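Visit to the Karunaratne workshop, Flosen
October 6, 2018

The Karunaratne group opened its workshop to visitors for an afternoon, and I went along with two colleagues from our own lab. The subject was a method they call Pranero, a way of teaching a robot arm to handle objects from recordings made by people with hand-held grippers. No arm is used while the recordings are made. A person holds the gripper, does the task, and a camera on the gripper records what the fingers are doing and what lies in front of them.

Benedito Figueiredo gave the introduction. He has worked on the method from the start and kept to the practical side. The older approach in his group was to drive the arm remotely, and an operator needed several days before the recordings were any good. With a hand-held gripper, a new person can start after a short explanation. The price is that the software has to work out where the gripper was at each moment, and that took up most of the talk.

The room is a converted one with a brick wall at one end and a large window. Figueiredo said they had worried about the window at first, as the daylight changes through the day, but recordings made under different light have turned out to be more useful to them than a set made under lamps only.

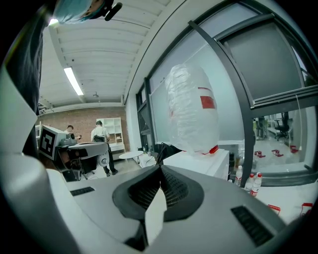 The position of the gripper is worked out from the camera's view of the room together with a motion sensor. Plain surfaces are a problem for this. When the camera sees mostly blank wall, the estimate drifts and the recording has to be thrown out. Brick, shelving and window frames all help. Square black-and-white markers give a further check, and the group compares the two estimates after each session. If they differ by more than 5 millimeters, the recording is set aside and a person looks at it.

The soft pads on the fingers got a good deal of attention from the visitors. Figueiredo's view is that the pads matter more than the camera. An early version had hard fingers, and people made up for it by squeezing, a habit the arm then learned. The arm uses the same pads as the hand-held version, and both sets are replaced together.

Kheri Mfaume took over for the results. The test task was picking up soft packages and setting them down upright, and the comparison was between a policy trained on one person's recordings and a policy trained on recordings from 9 people. Each was given the same total recording time. The second did better on packages it had not seen before, by a clear margin. On familiar packages the two were close. Mfaume did not make much of this and said the test was small. 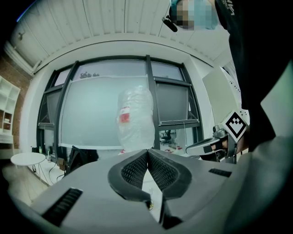

Two-handed tasks are newer. Each hand holds its own gripper, and the two recordings have to be lined up in time and placed in the same coordinates. The timing is the easier part. For the coordinates, the group asks each person to begin with the grippers facing each other for around three seconds, so that each camera gets a steady view of the other marker. Skipping this step was the most common mistake among new people, Mfaume said, and the software now refuses a recording that starts without it.

I asked about fatigue. The grippers are light, but holding two of them out in front of you is tiring, and the quality of the recordings drops well before people complain. The group now limits sessions and has people switch tasks at the break.

A question from the back concerned other workplaces. A second set of grippers has gone to a partner site in Floltaren, where the rooms are smaller and the walls plainer. Results from there are not ready. Figueiredo expects more rejected recordings and would like to know how many — it would tell them whether the markers can be dropped at all.

The group plans to release the gripper drawings and the alignment software, with no date given. We have asked for a copy of the pad drawings in the meantime, and Mfaume has promised to send them along with the notes on gluing.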